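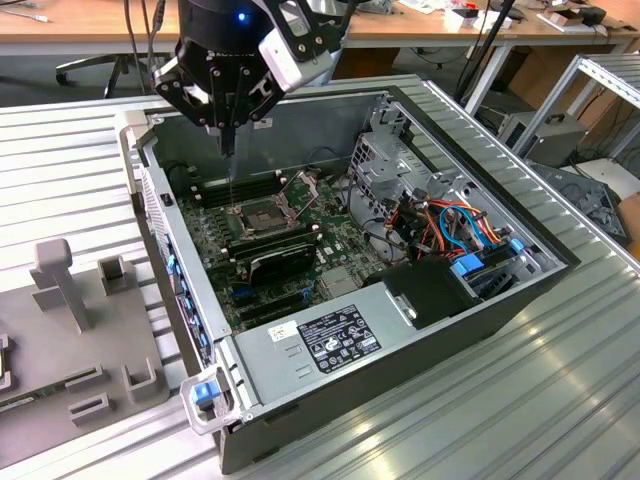 チケット #11(1/2ページ)

件名:プローブの先がCPUソケットの手前で毎回ちょっとずれる件
起票:Hortensia Taipe
状態:対応中 → 様子見
班:Wurnbridge ロボット研究会・分解班

えーと、前のチケットが長くなりすぎたので新しく立て直しました。前の分を読んでない人もいると思うので最初から書きますね。長いです、すみません!

うちの班の課題は、横倒しにしたデスクトップPCの中の決まった場所に、グリッパーで持ったプローブの先を順番に持っていくことです。メモリスロットの端、CPUソケットの枠、チップセットのヒートシンク、の順。触らなくてよくて、真上でぴたっと止まれば合格。春の発表会までに通しで動かしたいんですけど、2番目のソケットで止まってます。

【症状】
メモリスロットの端はちゃんと合うんです。ところがソケットに移ると、先端が枠の内側じゃなくてレバー側に寄る。しかも毎回同じ向きに寄るので、ランダムな誤差っぽくはない。エラーは何も出ません。制御ソフト(Prornero)のログ上では「到達」になっていて、画面だけ見てると大成功です。悔しい。

【最初に疑ったもの:カメラ】
Jeromeが「キャリブレーションが古いんじゃない?」と言うので、日曜に二人でやり直しました。手順書どおりにやって、数字はきれいになったのに、ずれはそのまま。半日かけたのに!
ちなみに手順書の4番の図、まだ古いグリッパーのままです。誰か直してください(私か……)。

【次:PCが動いてる説】
作業台がアルミの溝つきなので、ケースが少しずつ滑ってるのかもと思って、四隅にマスキングテープで印をつけてから11回続けて流してみました。終わってから見ても印とのずれはなし。テープは剥がしたので、もう残ってません。この説は却下でいいと思います。

【その次:速度】
移動速度の設定を1000から100に落としてみました。めちゃくちゃ遅いです、お茶が飲めます。で、ずれは少しだけ小さくなった気がするけど、なくならない。Efraínいわく「小さくなったなら、揺れか、持ち方のどっちかだよ」とのこと。
このコメントがたぶん今回いちばん効きました。

【持ち方を見てみた】
グリッパーの指は下に向かってすぼまる形で、プローブはその間に挟んでまっすぐ下に出してます。棒が細いので、指先で挟む位置が少し変わるだけで先のほうは大きく動くんですよね。試しにアームを止めて、指で先端を横からそっと押してみたら……動く! カクッと傾いて、そのまま戻らない。
つまり、1番目の点から2番目の点に行く途中のどこかで傾いてる可能性が高いです。メモリからソケットはすぐ隣だから大丈夫でしょと思い込んでましたが、経路を見直したら一回ぐっと上に逃げてから降りる動きになっていて、降り始めの加速がけっこうきつい。ここかなあ。

【やったこと】
・挟む力を一段上げた(Kwanの設定ファイルの grip_level)
・プローブの挟む部分に薄いゴムを一巻き
・逃げの高さを半分に
・降り始めだけゆっくり、あとは元の速度

まとめて変えちゃったので、どれが効いたのかわかりません。A-yeong先輩に「一個ずつやりなさい」と叱られました。はい、そのとおりです。

【結果】
変更後に通しで2回流して、2回ともソケットの枠の内側で止まりました! やったー! ただ、2回じゃ何とも言えないので、まだ閉じません。

【作業するときの注意】
・CPUは外してあってソケットのレバーも上がった状態です。中のピンには絶対に当てないこと。手で動かすときは一度上に逃がしてから横移動で。
・ドライブのケージのあたりはケーブルの束が通ってるので、経路をそっち側に振らないでください。前に引っかけそうになったのは私です。
・左に立ってる3Dプリントの治具は隣のBeren班のものです。邪魔でも動かさないで、声をかけてください。

【残り】
1. 変更を一個ずつ戻して、どれが本命か確かめる(私)
2. ゴムがへたらないか見る(Jerome)
3. 3番目の点、ヒートシンクの上の高さを測り直す(Efraín)

---
コメント Bořivoj Sokol
読みました。ゴムは滑り止めにはなるけど、柔らかいから別の揺れ方をするかも。プローブの根元に平らな面をつけた持ち手を印刷したほうが早くない? 図面なら引けるよ。

コメント Hortensia Taipe
それだ!! ぜひお願いします。指の当たる面の幅、今日測って書き込んでおきますね。あとログの「到達」は、アームの位置しか見てなくて先端のことは知らないらしいです。そりゃ成功って言うよね……。そっちは別チケットにします。

コメント Jerome Tiongson
幅を測るとき、力を上げる前と後の両方でお願い。ノギスは引き出しの二段目に戻しておきました。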